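Plemville puts a price on the cardboard box

Plemville Council will stop collecting flattened cardboard from shops and offices in the town centre in December, ending a service that has been free for as long as most traders can remember and complained about for nearly as long.

Businesses that want their boxes taken away will be able to sign up for a paid pickup at $48 a month. Those that don't can drive their cardboard to the transfer station on Tamura Road, where it will still be accepted at no charge between 7 am and 3 pm, hours that line up neatly with the time most shopkeepers are standing in their shops.

The council says the change will save $540 a week. It will also free up the smaller of its two recycling trucks, which has been off the road since winter waiting on a part.

"We looked at the numbers and the numbers were cardboard," said waste services manager Sándor Virág, who was asked to clarify and did, at some length. The gist is that commercial premises now put out far more of the stuff than they did when the run was set up, largely thanks to online ordering, and that households have been paying for it through their rates.

Traders on Jokon Street were given the news in a letter, which arrived in a box. The council had bundled it with the new colour-coded bin stickers and a fridge magnet listing the old collection times.

Afroza Wickramasinghe, who runs the stationery and gift shop at number 100, said she had no quarrel with paying for a service, but she would like it to turn up.

"They missed us twice last month and then left a card to say we'd put it out on the wrong side of the tree," she said. "There's one tree. If I'm paying $48 I want to know which side."

She has started giving her empties to customers who are moving house, and says the wine cartons go first. A neighbouring cafe is lining its garden beds with them. The hardware store has a pile out the front marked FREE, which the council has pointed out is technically an obstruction of the footpath.

Offices may feel it less than shops, though a few have raised the matter of where the boxes are meant to live in the meantime. Plenty of newer premises were built without so much as a broom cupboard.

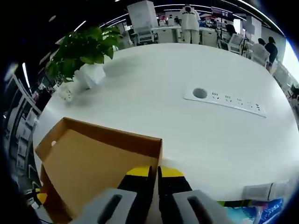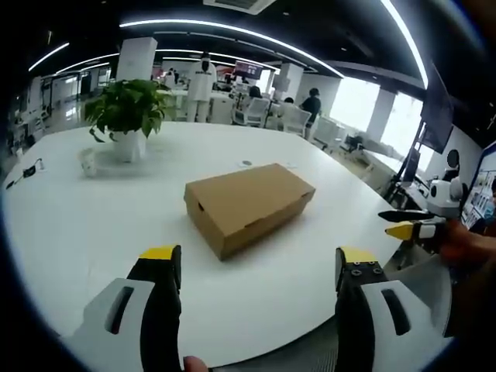

Boxes on an office table, one open and one closed.

Virág said businesses could cut their costs by sharing a subscription, provided all the cardboard is put out at one address and somebody's name is on the bill. Asked whose, he said that was a matter for the businesses.

The neighbouring shire of Gondska brought in a similar charge last year and reports that its commercial cardboard has dropped sharply. Its household cardboard has gone up by a very similar amount, a trend the shire has described as encouraging for residential recycling.

Plemville households won't be affected. Yellow-lid bins will be emptied fortnightly as usual, and residents are reminded that pizza boxes are fine if clean, a condition the council's own brochure illustrates with a pizza box that isn't.

Sign-up forms for the paid pickup are at the front counter of the council offices or can be posted out on request. Anything left on the kerb after the changeover will be tagged on the first offence and fined on the second. The size of the fine hasn't been settled, and goes to the next council meeting along with the question of the tree.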